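Forum: Home and Garden > Paint, Color and Light
Thread: North-facing room, soft gray walls, can't settle on anything
13 replies, 3529 views (showing the first page)

yolanda_c wrote:
Hi everyone, long-time reader, first real post, so please be patient with me because I do tend to go on. We moved to Vallejo in June and the back bedroom is going to be my sewing room. It has one window that faces north, and I have been staring at those walls so long that I dream about them. I want a soft gray. My sister says gray is over and that I'll feel like I'm living in a filing cabinet.

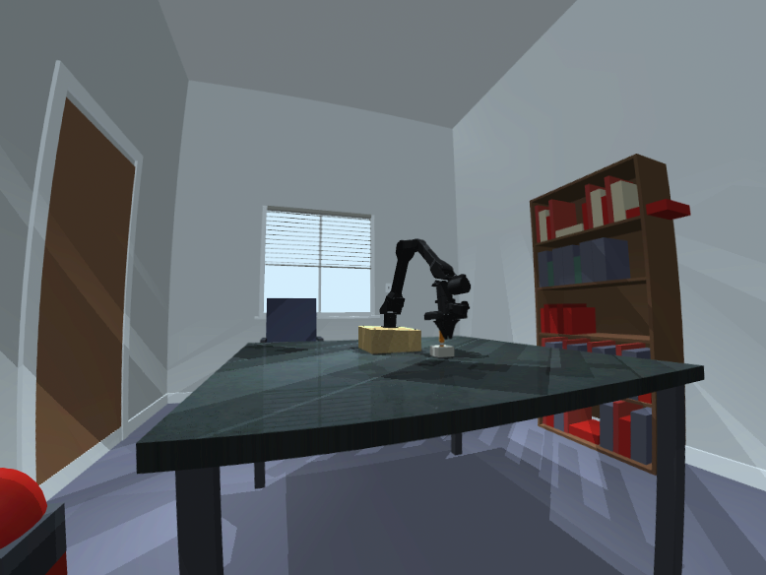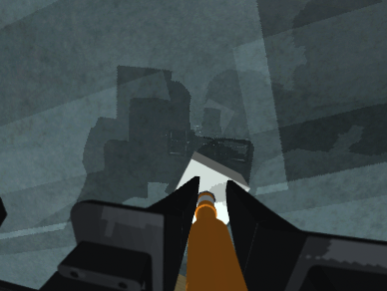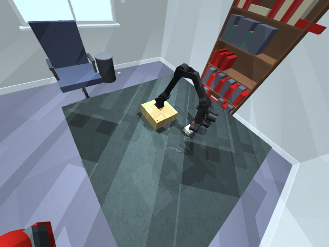 So my question is whether a pale gray can be cozy in a room that never gets direct sun, or whether I should give in and paint it cream like the rest of the house. I picked up a sample pot of Uneo in a shade called Guvudow (no, I can't pronounce it either) and put a big square of it next to the closet. In the morning it's lovely. By four in the afternoon it looks like dishwater. The ceiling is low, the trim is white, and the floor is an oak color I can't change.
Thank you kindly, Yolanda Cordero

plumbline81 wrote:
Welcome, Yolanda! North light is cool all day long, so any gray with blue in it is going to go bluer on you. My advice is to look at the grays that lean a little toward brown or pink. They look like mud on the card, I know, but put one on a north wall and it settles down into a nice quiet gray. I did our hallway that way nine years ago and I still like walking down it, which is more than I can say for the bathroom.

oldporchlight wrote:
I'm going to disagree with plumbline, in a friendly way. I tried one of those warm grays in my mother's north-facing dining room and it went straight to purple. We ate Thanksgiving dinner in a grape. If you want warm, then go for the cream and be happy! A low ceiling and a gray wall together always feel like bad weather to me.

marigold_attic wrote:
What kind of bulbs are you using? I ask because four in the afternoon is right when most people turn the lamps on, and then you've got two kinds of light fighting each other over one little square of paint. I'd change the bulbs before I changed the paint. Also please don't judge it next to the closet – prop a painted board on each wall in turn and leave it there a couple of days. I used an old cabinet door for mine.

yolanda_c wrote:
Oh my goodness, the bulbs! They came with the house and they are very yellow, one of them nearly orange. I never gave them a thought. I'll swap them tonight and do the board as well. Oldporchlight, I laughed out loud about the grape, and my sister would like to be your friend.

plumbline81 wrote:
In fairness to oldporchlight, it can go purple if there's a lot of red in it. Ask the counter to read you the formula. And what is the old paint underneath? If it's a strong color you'll want to prime first or you'll be doing three coats of the good stuff.

yolanda_c wrote:
It's a sort of peach. I priced it all out through Findport, and with primer, two gallons, rollers and a new drop cloth it comes to $157, so I would very much like to do this only once.

oldporchlight wrote:
Peach! Well, there's part of your trouble. A sample square with peach all around it will look colder than it really is. Paint a wide white border around the square and look again. I still say cream, but I want you to lose to me fairly.

marigold_attic wrote:
Agree about the border. And for sewing I'd think about the cutting table before anything else, because you'll want to see true colors when you match thread. A very warm wall can throw you off. My aunt pieced a whole quilt back in a yellow room and it was quite a surprise outdoors.

yolanda_c wrote:
Update for you all. New bulbs are in, the border is painted, and the dishwater is mostly gone, though at four it's still a bit chilly over by the door. I've asked the store to mix me a pot of the same shade with a drop more brown in it, and they said to come by after lunch tomorrow. My husband has asked whether the peach was really so bad. I'll post again once the second board is dry.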